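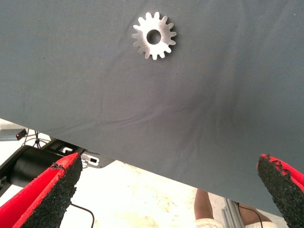 Loltumgate is a restaurant in the village of Ellel, known for a fixed seasonal menu served at a single sitting each evening. It was opened by the chef Ffion Dafis and the restaurateur Dulce Gallegos in a former grain merchant's house, and takes its name from the lane on which the building stands. The dining room seats 16 guests.

History

Dafis trained as a pastry cook before moving to savory work, and met Gallegos while both were employed at a hotel on the coast. The two ran a supper club from a rented kitchen for four years. The club had no printed menu, and guests were told the main ingredient only on the morning of the meal. When the grain merchant's house came up for lease, they gave up the supper club and moved most of its equipment into the new premises.

The restaurant opened in August with a menu of seven courses. Early notices praised the bread and the fish cookery but found the evening too long, with some diners leaving after midnight. The menu was cut to five courses the following spring, and the start of service was moved from 8:30 to 7:00 p.m. A lunch service was tried for one summer and then dropped.

Cuisine

The cooking draws on the produce of the surrounding farms and on methods of smoking and salting that Dafis learned from her grandmother. Meat is bought as whole animals and butchered on the premises, so the cut served may differ from table to table on the same night. Dishes that have stayed on the menu in some form since the opening include a barley broth finished with smoked butter, trout cured in cider, and a baked custard flavored with hay.

Bread is made from a blend of rye and wheat and is served as a course of its own, after the broth. The dough is left for two nights – a practice carried over from the supper club – and baked in the late afternoon so that the loaves are still warm when guests sit down.
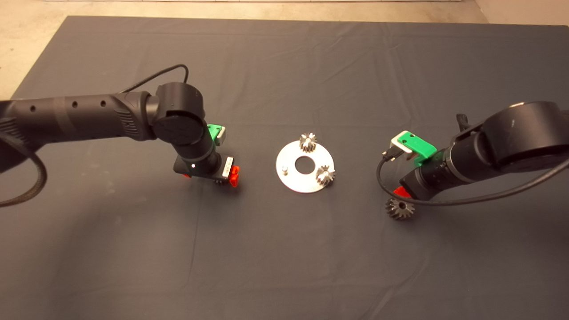
The wine list holds 144 entries, most of them from small growers. Gallegos, who manages the cellar and the dining room, has gradually enlarged the section given to perry and cider, and a pairing made up entirely of these is offered at a lower price than the wine pairing. A non-alcoholic pairing of cold teas and pressed juices was added later. The cellar itself lies under the kitchen and has space for roughly 1,000 bottles.

Premises and service

The house has two stories. The kitchen and dining room occupy the ground floor and are divided by a low counter, where the final stages of each course are carried out. The upper floor contains a preparation room, an office and a small lounge used for coffee after the meal. All guests are seated at the same hour, and courses are brought out by the cooks.

Reservations are released once a month and must be paid for in advance. Vegetarian menus are available on request, but the kitchen does not offer a vegan menu. The restaurant closes for three weeks each winter.

Related business

A bakery and wine shop named Urel, under the same ownership, operates from an outbuilding behind the restaurant. It sells the rye and wheat loaf, cured fish and a limited choice of bottles from the restaurant's list, and is open in the mornings only.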